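Designing for small rooms: a conversation with Marta Melnychuk

Marta Melnychuk arrives at the studio at eight in the morning, before her colleagues, and the first thing she does is open all the windows. She has led the furniture and interiors group at Makwood for six years. In May she will speak at the Tollstead Design Days, where her talk is one of 68 selected by the program jury. I met her there in the studio, between a phone call with a supplier and a review with students.

Her subject in Tollstead will be the rented apartment. "Designers like to begin with an empty house," she says. "Most people I know begin with a room that belongs to another person, and they cannot drill in the wall."

With her colleague Yaroslav Didenko she visited 153 rented homes over two winters. They asked each tenant the same questions and drew a floor plan by hand. The drawings are now pinned along the corridor of the studio, and visitors stop at them for a long time. Melnychuk remembers many of the homes by the problem they had: a door which opened against the bed, or a radiator exactly where the table should be.

I asked what surprised her the most. She thought for a while. "How much of the day happens on the floor. We draw the chairs, the shelves, the lamps. But people put things down next to the sofa, and this is where they stay until evening. In our plans this place was white paper."

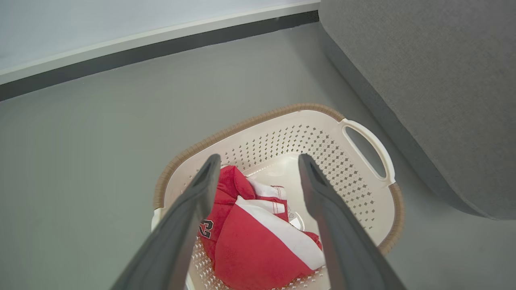
From the visit to the drawing

The research became a course, which she teaches with Tamara Symonenko at the design school in Vomevberg. Students are not allowed to propose a new object during the first month. They must draw what already exists, with measurements, and show the drawing to the person who lives there.

"Some of them are angry with me," Melnychuk admits. "They came to make chairs. But after the third visit the drawings become better — slower, I would say, and less proud."

The course had 231 applications this year for two small groups. She does not enjoy the selection. Symonenko reads the portfolios first, and Melnychuk reads only the letters, without names.

When I mention that her own furniture is seldom seen at fairs, she laughs. The last piece, a folding table called Bastos, was made in a series of 100, and she has kept none of them. One hinge was too stiff, in her opinion, and she is still writing to the workshop about it.

What will she show in Tollstead? Twelve floor plans, she says, and no furniture. The organizers asked twice for a product to put on the stage. She offered them a longer discussion with the audience, and they agreed.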